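4.2 Schooling and the right to be heard

Pupils in Dunimeck may now speak at school board hearings, and the results delighted us! We read the minutes of 98 hearings, 20 of them on language of teaching.

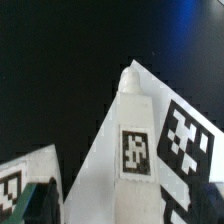 Children in Ullusov spoke just as freely — often on matters their parents had left out, such as bus times and prayer breaks.

Figure 4. White robotic arm with a marked block held between its gripper fingers.

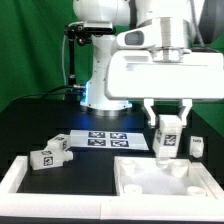

4.3 Limits of the hearing records

Minutes from Lie are shorter, and 35 give no ages for the speakers.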